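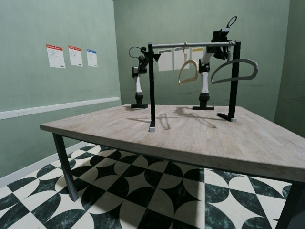 Workshop > Tips > Home robot builds

Two-arm bench setup: tips for hanging clothes

25/08/2018
By Antonina Harasym

Most of the trouble with a two-arm build comes from where the bases sit, so settle that before you write any motion code. I work out the layout in a simulator first and drill the real bench afterward. Put both bases along the same long side of the table and leave the opposite side open for loading. My rack goes on the tabletop with them, with one arm placed between the two posts and the other out past the left post, so each can get to the rod from its own side. Tape the footprints on the bench and live with them for a day before you drill.

Rack. Buy a small one with a plain straight rod. Mine is a Grellent tabletop rack with a rod 400 mm long. Fasten the feet down. A rack that creeps even a little will throw off every saved position, and you will waste an evening blaming the arm. Two short screws per foot will do it, or double-sided mounting tape if the bench is shared and you can't put holes in it.

Hangers. Start with bare hangers and leave the shirts in the drawer. Work with more than one shape from the beginning – a thin hanger and a thick one need different grips, and code tuned on one will often drop the other. Replace any hanger with a bent hook.
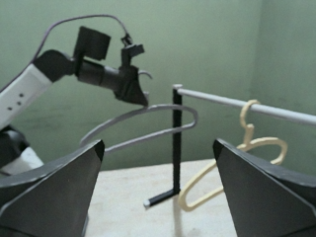
Approach the rod from above. Bring the hook up until it clears the rod by 16 mm, move across, then lower. Coming in level looks quicker, but the hook tip catches the rod and twists the hanger in the grip. Lower slowly and open the gripper only when the weight is on the rod. Back straight out before turning the wrist.

Cables. Leave a loop of slack at each wrist and turn the joint by hand through its full range with the power off. If the loop goes tight anywhere, add more. Keep cable ties off the moving joints. I use the soft Costigan wraps, which come off without cutters.

Speed. Run new moves at 2 percent first, with a hand on the stop switch. I don't go over 80 percent on the finished routine. Above that the hangers swing too much and the next pick misses.

Saving positions. Write down the rack position with every set of saved points. In the shared shop on Dostska Street, things get moved between sessions, and a pencil line around each foot has saved me more time than any software fix.

The drilling template for the bases will go up in September – I want to check it against a second bench first.

Contact | © 2018 Vullance Workshop Notes | Back to top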